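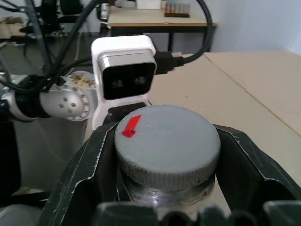 Datasets / Household / Containers / Trillik Screw-Top Jars

# Trillik Screw-Top Jars

Data card, version 2. Updated 2019-03-05.

3 shares | 0 comments

## Summary

Records for 119 screw-top jars in household use, covering lid, body, closure and wear. Compiled for the Wodeck container catalog.

## Scope

Included: round jars with a removable threaded lid. Excluded: clip-top jars, bottles, and jars with a lid missing.

## Fields

- `jar_id`: integer, unique
- `lid_diameter_mm`: outer diameter, measured across the rim
- `lid_finish`: matte, gloss, unknown
- `rim`: ribbed, smooth
- `rim_wear`: 0 (clean) to 3 (heavy scuffing or dark marks between ribs)
- `lid_mark`: color of any marker on the lid, blank if none
- `body`: glass, plastic, unknown
- `body_narrower`: true if the body is narrower than the lid

## Notes

Lid diameter was measured with calipers, closed jar, lid hand tight. The largest value is 85 mm. Body material is entered as unknown unless the base stamp was legible. Score `rim_wear` on the worst section of the rim. Scuffs on the top face are not scored.

## Known issues

- 2 records have no `lid_diameter_mm`.
- `lid_mark` does not separate stickers from ink.

## Related

- Ramasamy Spice Tins
- Grillow Clip-Top Jars
- Wodeck Lid Sizes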